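Can a machine wipe the table yet? Report of our summer project

Dorottya Lengyel, group Betlow

Our group wanted to know if a robot arm can do one simple chore from the beginning to the end without help. We chose wiping and clearing a table, as it is done every evening in the canteen at Plonach. A person needs less than two minutes for it and does not think while doing it.

We worked in August. The arm had a gripper with two fingers and a small camera near the wrist. We made 248 trials. In 103 of them the arm picked up the cloth, moved it over the whole table and put it back in the tray. In the other trials it mostly lost the cloth at the corner, or it closed the fingers beside it.

The cups were easier than we expected. The cloth was more difficult, for it never lies the same way twice. We also had trouble with light. A pale surface gives the camera very little to look at, and a soft shadow can be taken for a stain. In six trials the program sent the arm to clean a shadow – it wiped the same place again and again until we stopped it.

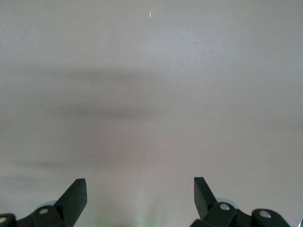
Fekete wrote on our draft that a chore is not done when the arm has stopped moving, but when a person would not do it again after. By this rule, he thinks, only 80 of our trials should be counted as good. We checked the notes once more and we agree with him, so both numbers stay in the report.

For the next part we want to try a darker cloth with a stiff edge, and a lamp from the side. The table stays the same. The list of all trials is kept with the group and can be asked for.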